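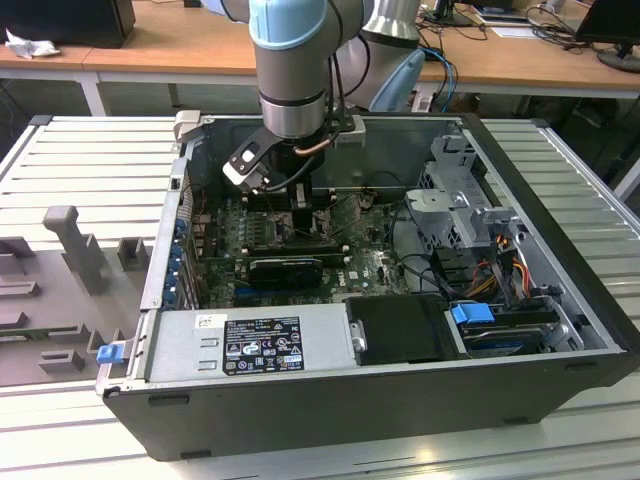

Hallorero branch: 661 back in traffic?

Sointu Nurmi
Tuesday, September 23, 2025
Saw 661 on the rear of the stone empties at Draltlow this morning. It was running, exhaust clear, but it was not doing any of the pulling that I could hear. Last I knew it was stored with a bad traction motor. Does anyone know if it has been released or was this a transfer?

Yiran Kong
Released. It went through the Jääskeläinen shop over the summer and got one motor from 284, which is now the parts donor.
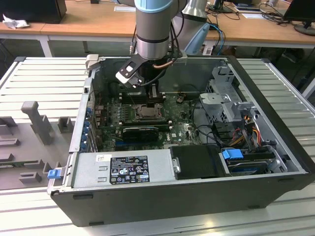
The wheels were turned at the same visit. It should stay on the stone trains until February, then go for paint.

Agnese Sproģis
I don't think 284 is a donor. It was sitting complete outside the shop when I went past, all the motors still under it. The one for 661 came off the shelf.

Yiran Kong
Complete from the road side, maybe. Look at the trailing truck from the footbridge. There is a gap where the motor should be and the cables are tied up to the frame.

Agnese Sproģis
Fair enough, I only saw it from the road. I would still like to see it in writing before 284 gets crossed off. It had a good engine in it.

Sointu Nurmi
Thanks both. Is there still a 40 mph limit on it? The train was very slow through the loop, but they all are since the track work - I couldn't tell if that was the engine or the line.

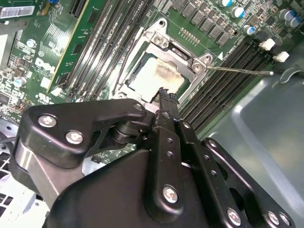 Urho Ikonen
The limit is on the line. 661 is cleared for the same speed as the rest of the class. It was on the rear because there was no room to run around at the quarry end. Same again tomorrow if the loop is still blocked.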